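Jhun Evangelista packed orders at Jallow for 12 years. Now the company pays him to put a sponge in a basket, slowly, so that a machine may one day do it badly. His job title got longer. His raise was 16 cents.

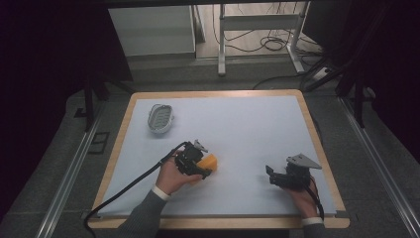

*The new packing bench, with a gripper for each hand.*

Management calls this "capturing expertise." I asked Marlene Lemieux, who runs the program, who owns the expertise once it's captured. She said it was a great question and wrote it down.

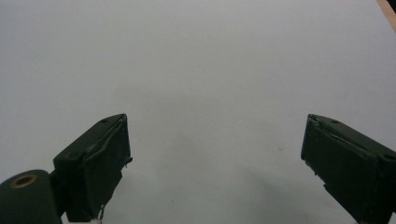 A job like this changes what counts as being good at it. Jhun used to be fast. Now he is consistent, and when he grabs too quickly the take gets thrown out. He has become a fussy judge of equipment, too. Two dark green fingers with scuffed edges and nothing between them look like idle time to the front office – to him they're the start of take 2,843.

I don't want the old bench back. It wrecked shoulders. I'd just like the people teaching the machine to be paid like teachers, or at least like consultants, who know less and get lunch. 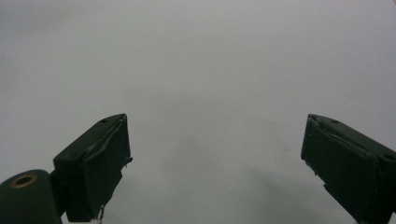
*Last updated: October*

Marlene tells me the royalty idea is "under review." Jhun has asked for a better chair.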